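ロボットの公開日に行ってきました

先週、Dondivcombeという会社の公開日に行ってきました。産業用ではなく、手で持つ道具を使ってロボットに動きを教える研究をしている会社です。私は日本に来て長いですが、技術の見学会は初めてで、申し込みの時は少し緊張しました。日本語の説明についていけるか、心配だったからです。

場所はDroltdaleという建物の3階です。駅から歩いて12分と案内に書いてありましたが、私は道を一本間違えたので、もっとかかりました。受付で名札をもらい、靴はそのままでいいと言われました。大きな工場を想像していましたが、普通の事務所と研究室の間のような部屋でした。

最初に会議室で短い説明がありました。会社では今、Brorbyという名前のプロジェクトを進めているそうです。人が二本指のグリッパーを手に持って、物をつかんだり置いたりします。その動きを記録して、あとでロボットの学習に使います。今までに記録した動作は851回だと聞きました。多いのか少ないのか、私には判断できませんでした。同じ質問をした人がいて、担当の方は「まだまだ足りません」と笑いながら答えていました。

そのあと、作業をする部屋に移りました。木目のテーブルがあって、グリッパーの指は黒いです。思っていたより形が単純で、角が丸く、小さい穴が開いています。私はもっと人間の手に似た物を考えていましたので、少し意外でした。指の部品は自分たちで印刷しているそうで、形を変えたい時は次の日にはもう新しい物を試せるという話でした。

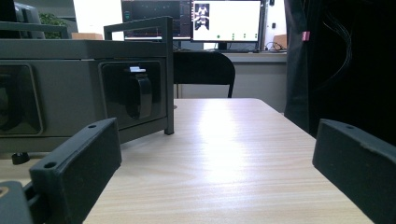 見学者も一人ずつ道具を持たせてもらえました。私の課題は、スポンジをつかんで皿の上に置くことでした。簡単に聞こえますが、自分の指で触れないので、どのくらいの力で握っているのかよく分かりません。一回目は握るのが早すぎて、スポンジが横に逃げてしまいました。二回目はゆっくり近づけて、なんとか置けました。担当の方によると、急いで動かすより、迷わないで動かすほうが大切だそうです。途中で止まったり戻ったりすると、その迷いも一緒に記録に残るからです。外国語を話す時の私と同じだなと思いました。

データを整理するソフトはSarmientoという名前でした。記録を一回ずつ見て、失敗したものに印をつけます。地味な仕事に見えますが、ここで一番時間がかかると聞いて、なるほどと思いました。9月に入ってから見直した記録は244回だそうです。見る人によって「失敗」の基準が少し違うので、週に一度、みんなで同じ記録を見て話し合うとのことでした。

質問の時間に、私も思い切って手を挙げました。左利きの人が持っても記録は使えますか、と聞きました。私は左利きです。答えは、使えるけれど、右利きの人の記録が多いので、左利きの人にもっと参加してほしい、というものでした。そう言われると、なんだか嬉しかったです。

帰りにアンケートを書きました。漢字が一つ思い出せなくて、ひらがなで書きました。「把握」の「握」です。一日中「握る」という言葉を聞いていたのに、書こうとすると出てきません。

次の公開日はまだ決まっていないそうですが、案内のメールに登録しておきました。今度はもう少し早く行って、他の見学者の番もゆっくり見たいと思います。

2025年9月29日

最近の記事
・左利き用のはさみを買いました
・図書館の読書会、二回目
・「〜わけだ」と「〜はずだ」がまだ難しい
・ベランダのバジルが終わりました
・自転車の空気入れの使い方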